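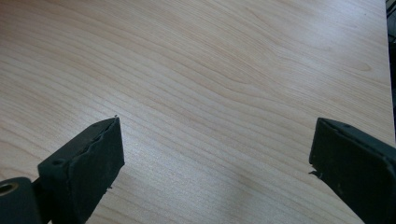
Catacutan 공용작업실 탁자 정비 사업 중간보고

수신: Fostus 지원사업 담당자
작성: Danai Liapis (Zivthorpe 운영팀)
보고 대상 기간: 8월

1. 진행 현황

지원금으로 진행 중인 탁자 정비는 전체 30개 중 상판 점검이 모두 끝났고, 표면 보수는 1층 작업실 분까지 마쳤습니다. 2층 분은 다음 달로 넘어갑니다. 당초 계획에서는 두 층을 같은 달에 끝내기로 했으나, 2층 강좌가 연장되어 탁자를 뺄 수 있는 날이 수요일밖에 없었습니다.

점검은 네 가지 항목으로 했습니다. 표면 긁힘, 모서리 들뜸, 다리 흔들림, 얼룩입니다. 결과는 탁자별 점검표에 적어 두었고 점검표 사본은 별도로 보내드립니다.

2. 상판 상태

1층 탁자는 모두 밝은색 나무 상판입니다. 베이지색에서 꿀색 사이의 색이고 결이 가늘고 촘촘합니다. 탁자마다 무늬가 달라서 곧은 결만 있는 것도 있고, 결이 둥글게 휘어 올라가면서 그 부분만 색이 진해 보이는 것도 있습니다. 이용자 몇 분이 진한 부분을 얼룩으로 신고하셨는데, 확인해 보니 나뭇결이었습니다. 점검표의 얼룩 항목에서 이 건들은 삭제했습니다.

색이 바랜 것으로 접수된 탁자도 다시 보았습니다. 조명이 비치는 자리에서는 결이 희끗하고 회색빛으로 보입니다. 탁자를 돌려놓고 다른 방향에서 확인한 뒤 변색 여부를 판정했고, 실제 변색으로 남은 것은 2개입니다. 둘 다 창가에 있던 탁자이며 교체 대신 재도장으로 처리할 예정입니다.

3. 작업 내용

표면 보수는 Cevwood에 맡겼습니다. 순서는 세척, 연마, 마감 도장이며 도장 후에는 하룻밤 동안 사용을 막았습니다. 연마는 결 방향으로만 하도록 요청했습니다. 첫날 작업한 탁자 하나에서 결을 가로지른 연마 자국이 발견되어 업체가 추가 비용 없이 다시 작업했습니다.

다리 흔들림은 대부분 볼트를 조여 해결했습니다. 볼트 구멍이 헐거워진 탁자는 보강판을 주문해 두었고 아직 입고되지 않았습니다. 입고 전까지는 벽 쪽에 붙여 가벼운 작업용으로만 씁니다.

4. 이용에 미친 영향

작업 기간에 1층 작업실 이용 인원은 195명이었습니다. 탁자를 나누어 뺐기 때문에 휴실은 하지 않았습니다. 다만 오후 시간대에는 자리가 모자라 재단 수업 한 번을 복도 쪽 공간으로 옮겼습니다. 마감재 냄새에 대한 의견이 접수되어 이후 도장 작업은 저녁 7시 이후로 바꾸었습니다.

5. 예산

집행률은 60퍼센트입니다. 보강판과 재도장 비용은 예비비에서 지출할 계획이고 총액 변경은 없습니다. 운반비 항목은 자체 인력으로 옮기면서 남았습니다. 이 금액을 탁자 보호 매트 구입에 써도 되는지 검토를 부탁드립니다. 풀칠이나 칼질이 많은 수업에서 상판이 가장 빨리 상하므로 매트는 해당 수업용 탁자에 먼저 깔려고 합니다.

6. 다음 달 계획

2층 탁자 표면 보수, 창가 탁자 재도장, 보강판 설치를 진행합니다. 2층은 수요일마다 나누어 작업합니다. 강좌 일정이 다시 바뀌면 날짜를 조정해 따로 알려드리겠습니다. 이용자 안내문은 초안이 나와 있으며, 뜨거운 용기와 젖은 천을 상판에 바로 올리지 않도록 하는 내용을 넣었습니다.

첨부: 탁자별 점검표, Cevwood 작업 확인서, 지출 내역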